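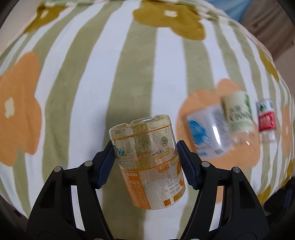 Progress report to the Kendel Fund, 25th November

The Gurnness reading project has now run in 3 schools since April. We have enrolled 333 children, and 93 of them attend the after-school sessions every week. The Panganiban branch opened late while we waited for a lease, so its spending is under budget. We ask to carry 16 percent of the book grant into next year. Staff training is complete. Parent surveys are still coming in.

Filed under: Grants, Reports

Contact Fliltar | Back to top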